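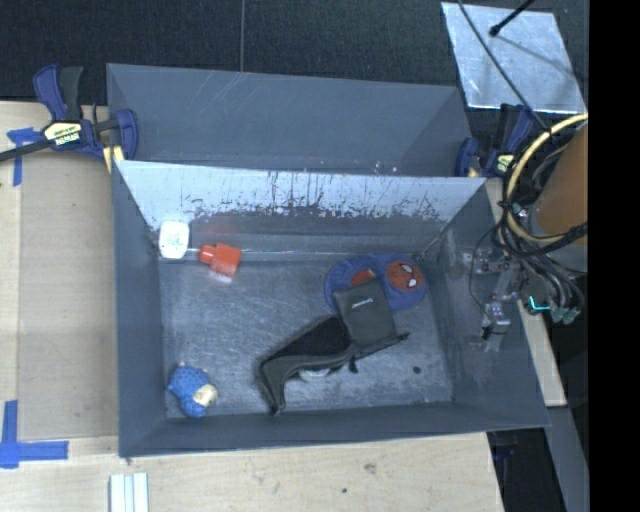 **¿Puede ya una máquina recoger los trastos de una casa sin que haya alguien al lado?**

Todavía hace falta alguien cerca. Coger cosas sueltas y rígidas sale bien casi siempre. Lo blando, lo enredado y lo que se apoya en otra cosa siguen parando el trabajo, y una casa está llena de eso.

25 de mayo de 2022. Celda de Nirnbridge, turno de mañana y parte de la tarde.

Tarea: pasar objetos de la cubeta delantera a la trasera, de uno en uno, sin orden fijado. Mezcla doméstica, sin tocar la colocación entre ciclos salvo parada. Es la prueba que más se parece a lo que pide Friesen (vaciar cajas de devoluciones y juguetes de guardería) y también la que peor llevamos desde abril.

## Antes de arrancar

- Sargentos revisados en los dos extremos. El izquierdo, el IRWIN, tenía algo de juego y lo he apretado. Quien monte la próxima vez, que compruebe las cubetas empujando desde la esquina: si se mueven, se repite la calibración entera.
- Cruz y ángulo de cinta azul en su sitio. No despegar. Elis Landeg los usa como referencia para la vista fija y ya hemos perdido una mañana por eso.
- Mazo de cables: hace bucle por el lado derecho y pasa delante del sargento de ese lado. Funciona, pero no me gusta. Pendiente de una brida más arriba.
- Findusia arrancado con los parámetros de siempre. No he cambiado la velocidad de aproximación.

Las paredes de la cubeta delantera están muy rayadas. El detector toma alguna raya negra de la pared del fondo por borde de objeto y propone agarres contra la pared. Yamuna Varghese quiere cambiar la cubeta. Yo prefiero dejarla, en una cocina o en un taller las cajas también están rayadas y tarde o temprano habrá que resolverlo. Lo dejamos en que medimos primero con esta y después con una nueva, mismo contenido.

## Por objetos

**Bote rojo anaranjado, tumbado.** Con la parte estrecha hacia el recipiente blanco del rincón, el primer agarre propuesto es por ahí, y los dedos bajan demasiado cerca del recipiente. Forzando el agarre por el cuerpo, que es ancho y casi cuadrado, sube recto. Lo que confunde es el reflejo: el suelo devuelve una mancha rosada debajo y la pared otra roja detrás, y la máscara de segmentación se come las dos. El centro calculado se desplaza hacia el fondo. Con la máscara corregida a mano el agarre es bueno, pero corregir a mano es justo lo que se supone que no haremos.

**Recipiente blanco.** Rincón izquierdo del fondo, contra la pared. Los rincones son el caso clásico: no cabe un dedo por detrás. La rutina de arrastre (bajar, apoyar, tirar hacia el centro, volver a mirar) lo saca, con paciencia. Tarda más que una persona que lo haga distraída y hablando por teléfono. Anoto que la rutina se cancela sola si el contacto supera el umbral y luego no reintenta. Es un fallo del guion, lo corrige Elis.

**Órtesis o envoltura negra de tela.** Lo peor de la lista, otra vez. Tiene una parte plana y casi cuadrada con un logotipo blanco pequeño, y el sistema se va siempre a esa parte porque es lo único que se parece a una cara plana. Agarra, sube un palmo y el resto cuelga. Las tiras acaban en punta y arrastran lo que pillan. En la posición de partida la prenda está encima de la pieza de Spider-Man y tapa buena parte, así que lo que el sistema ve como un objeto son dos, y a ratos tres, porque asoma también algo claro y redondeado por debajo.

Probé tres cosas con ella:

1. Agarre por el panel, subida lenta. Sube, pero en varios ciclos se trajo la pieza azul enganchada y la soltó a medio camino.
2. Agarre por la banda ancha de la izquierda. Mejor separación. Problema: con la pinza Wultosex los dedos resbalan sobre el tejido si no se aprieta mucho, y si se aprieta mucho salta la protección.
3. Pellizco y sacudida corta antes de trasladar. Lo propuso Yamuna y es lo que mejor resultado da. Queda feo y hace ruido, pero separa.

Una persona con una mano ocupada hace la tercera sin saber que la hace. Nosotros hemos necesitado la mañana.

**Pieza azul de Spider-Man.** Una vez destapada es fácil, forma redondeada y bordes claros. Tapada no existe como objeto: Findusia la etiqueta según la mancha roja que toque ver. Cuando ve la cara, la da por objeto completo y calcula el agarre en el extremo derecho, pegado a la pared inclinada. Ahí la pinza no entra. Falta una regla sencilla: si hay algo encima, primero lo de encima.

**Muñeco azul de la esquina cercana.** Está apartado del resto, con suelo libre alrededor, y se recoge casi sin mirar. Es el que usamos para comprobar que la celda vive. No sirve para presumir ante el cliente, aunque es el que sale en todos los vídeos.

## Números

Lote de hoy: 400 ciclos. Con los de abril llevamos 1.133 en total con mezcla doméstica.

Paradas que necesitaron entrar con la mano en la celda: nueve. Todas menos dos por la prenda negra o por algo enganchado en ella. Las dos restantes fueron por el arrastre cancelado del que hablo más arriba.

No pongo porcentaje de éxito en portada. En el informe de abril lo pusimos y en Friesen leyeron el porcentaje y nada más. Un ciclo «bueno» incluye los que tardan el triple, los que sueltan el objeto desde alto y los que lo dejan en la cubeta trasera encima del borde y cae dentro por suerte. Elis va a separar esas categorías en el registro. Hasta entonces las paradas son el único dato que me creo.

## Incidencias

— A media mañana, error de posición en la muñeca tras tocar la pared derecha. La pinza trabaja muy pegada a ese lado y el margen es poco. Reinicio, origen, repetir. El conector no tenía daño.

— El manguito amarillento roza cuando el brazo se recoge del todo. Sin marcas por ahora. Mirarlo cada vez que se cambie la pinza.

— He visto dos veces que la vista fija se satura cuando el sol llega a la chapa plateada que hay junto a la celda. Poner algo mate encima o bajar la persiana. La persiana se atasca, o sea, poner algo mate.

## Conversación con Yamuna

Ella sostiene que la pregunta de si «ya pueden» está mal planteada para el cliente, que lo que interesa es cuánto rato puede irse la persona. Con esta cubeta y esta mezcla, si quitamos la prenda, una persona podría irse a comer y volver. Con la prenda dentro, no pasa del café.

A mí me sigue preocupando otra cosa. En una caja de devoluciones se puede pedir que la ropa vaya aparte. En una casa eso significa que alguien ordena antes de que ordene la máquina, y entonces ya ha hecho la mitad. Para taller lo veo más cerca: tornillería en cajas, herramienta rígida, piezas que repiten. Allí los trapos también existen, pero tienen su cubo.

Me contestó que mi casa tampoco está ordenada y que la he dado por habitable. De acuerdo. Tolerancia al resultado: si se deja que la máquina abandone un objeto y siga con otro, las paradas bajan sin tocar el agarre. Ahora mismo insiste hasta que se bloquea. Un «esto no lo puedo coger» anotado en una lista sería más útil que otro intento igual que el anterior. Lo probamos la próxima sesión.

## Pendiente

- [ ] Reintento después de arrastre cancelado (Elis).
- [ ] Regla de prioridad para el objeto de encima. Ver si basta con la altura o hace falta algo más.
- [ ] Lista de abandonos con motivo. Máximo de intentos por objeto: lo decide Yamuna.
- [ ] Pedir a Wultosex almohadillas más blandas para los dedos. Las del cajón están cristalizadas.
- [ ] Mismo lote con cubeta nueva, para saber cuánto culpamos a las rayas.
- [ ] Brida del mazo de cables, lado derecho.
- [ ] Máscaras del bote rojo: guardar las malas junto a las corregidas, no sobrescribir. En abril se sobrescribieron.

Para quien siga con esto: el contenido se queda dentro de la cubeta, no lo ordenéis. El guion de la sacudida está en la carpeta compartida con el nombre «pellizco_2», el anterior no tiene límite de altura y no hay que usarlo. Si la prenda cae con una tira fuera de la cubeta, parad vosotros antes de que lo intente el brazo, que tira de la tira y levanta la caja contra el sargento.

Apagado a última hora, brazo en reposo, registro copiado al disco de la celda y al de Elis.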